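I've been thinking about paper shopping lists again, mainly because I left mine on the hall shelf in February and had to go round the shop from memory. I came home with three jars of mustard. We don't eat much mustard.

My view, which I'll defend against anyone, is that a list written by hand on a bit of paper beats a list on a phone, and that most of us knew this perfectly well before we were talked out of it. I used the phone sort for years. First there was Guveo, which sorted everything by aisle (somebody else's aisles, as far as I could tell, since it thought eggs lived next to the bleach), and then Wikuteo, which let the whole household add things. That sounds lovely until you have a teenager. One week I had 40 items and eight of them were crisps under different names.

What I missed was the crossing out! You stand there with a stubby pencil, you find the lentils, you put a line through the lentils. With a phone you tap and the thing vanishes, so you're left with a list that only ever shows you what you haven't managed yet. I find that a bit mean. On paper the done things stay put, looking done, and by the time you reach the tills you've got a scruffy little record of having been quite useful.

Then there's the order. When I write a list I write it in the order I think of things, and I can usually read my own mood off it. Milk, bread, onions, batteries – that was a calm day. Anything starting with chocolate and plasters was not. My friend Hipólito Painemal writes his on the backs of envelopes and keeps them all in a drawer, and he showed me one from when his daughter was tiny that said "nappies nappies nappies rice". You'd never get that out of an app. It would have merged the nappies.

I'll admit the phone has its points. You can't leave it on the hall shelf, or at least you notice sooner if you do. If someone remembers the washing powder when you're already in the shop, they can tell you. And my handwriting is bad enough that I once spent a good while hunting for "soap nuts" when I'd meant soup, nuts. So I'm not saying throw the things out. My sister swears by one called Musov and her cupboards are a good deal tidier than mine.

But I do think we've muddled up convenient with pleasant. Shopping is dull, and the list was the one part of it that belonged to you. It had your abbreviations on it, and your question marks, and "nice cheese" underlined twice. When I went back to paper I gave myself 20 minutes with a cup of tea to write it, looking in the cupboards first like my mum used to, and I started wasting less food straight away. I don't think that's magic. I was just looking in the cupboards.

I also talk to people more. Hold a phone in a supermarket and everyone assumes you're busy. Hold a bit of paper and squint at it and a stranger will ask what you're after, and then you're both discussing whether the Jitpraphai curry paste is worth the extra (it is, buy the green one). I've had better chats by the tinned tomatoes than at most parties.

The pencil matters too, by the way. Pens give up in the chilled section. 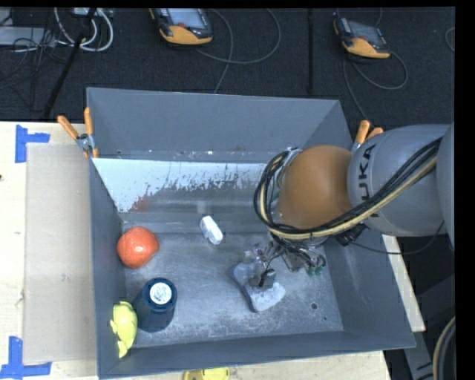

So I've tied mine to the shopping bag with a bit of string, and the list now goes in the bag the moment it's written, before I've even put my shoes on. The mustard is going down slowly. If anyone has a good recipe that uses a whole jar, I'd love to hear it, and I promise I'll write it down on paper.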